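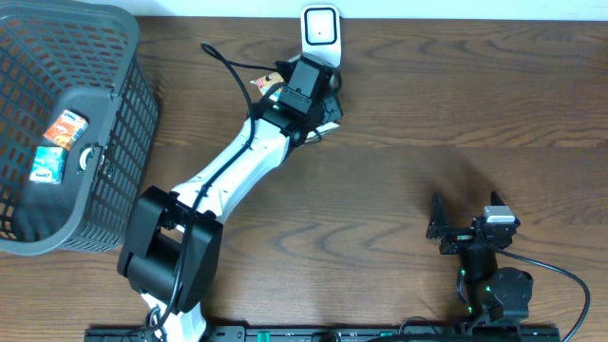 Glue shop notebook – hide glue, batch 14

Notebooks > Glue shop > Summer batches
Reading time: 1 min

Tuesday, July 10, 2001

Third try at the Ekanayake recipe, the one that promises a clear amber glue and so far has given me two jars of something closer to gravy. Soaked 984 g of Banmont granules overnight in cold water. They swelled fine. Poured off the extra, started the double boiler at 9.

Thermostat on the Bukeck pot still reads whatever it likes. Used the kitchen thermometer and stirred by hand for 33 minutes, then strained through cheesecloth. Color is better. Smell is not.

Test joints: pine to pine, maple to maple, and one maple to mystery board from the Rundetstead offcuts. Clamped all of them by lunch. Tharindu Karunaratne came by, poked the skin on the pot and asked if it was soup – he is the third person this month, so I've put a label on the lid.

Gel test on a cold saucer: firm, peels off clean, a little cloudy at the rim. Batch 12 never got this far.

To do:
- break the joints tomorrow, not before (I know what I'm like)
- weigh the leftover granules, the bag tag is wrong
- half the urea next time, if there is a next time
- return the good strainer before it's missed

If the maple holds we go ahead with the chair backs in August. If it doesn't, yellow glue, and I deny everything.

Last updated: same day, after cleanup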